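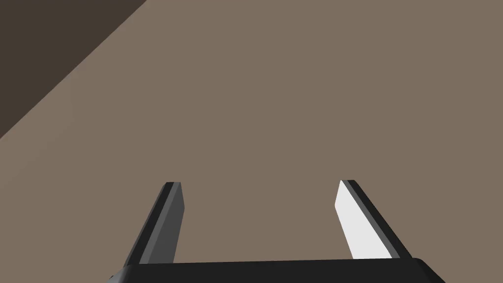
4. Checking the wrist view in the simulator

Do this section before you power the real arm. You will need the Wokdale model files from section 2 and the gripper settings you saved in section 3.

4.1 Open the simulator and load the bench file. Choose Wrist from the view list.

4.2 Set the gripper to 100 (fully open) and press Apply. Both fingers should show, well apart, with the dark palm along the bottom of the view and plain surface between the tips.

4.3 Compare the two fingers. With the default light, the inner face of the right finger is bright white and the left one is mid grey. This is shading only and both fingers use the same material.

4.4 If only one finger shows, the view is mounted on the wrong link. Go back to step 3.6 and set the parent to "palm".

4.5 Set the gripper to 20 and press Apply. The fingers should close evenly. If one stays put, its joint is missing the mimic line. Kylie Harawira's corrected joint file is in the shared folder under January.

4.6 Return the gripper to 100. Lower the arm in small steps until the height readout says 35 mm, then stop.

Note: The surface has no texture in the bench file, so height is hard to judge by eye. Go by the readout.

4.7 Save the pose as "hover". Section 5 uses this name and will not run without it.

CAUTION: The simulator does not stop the fingers passing through the bench. The real ones will hit it. Never copy a pose to the arm with a height readout below 20 mm.

CAUTION: Keep the Valitz supply switched off at the wall until step 5.1 – the arm moves to its last saved pose as soon as it gets power.

4.8 Close the simulator and write the pose name in the workshop log, with your initials.

If the view opens black, delete the cache folder and start again from 4.1. Other faults go to Clem Rutherford at the Momier bench.

Section last changed 21 August 2019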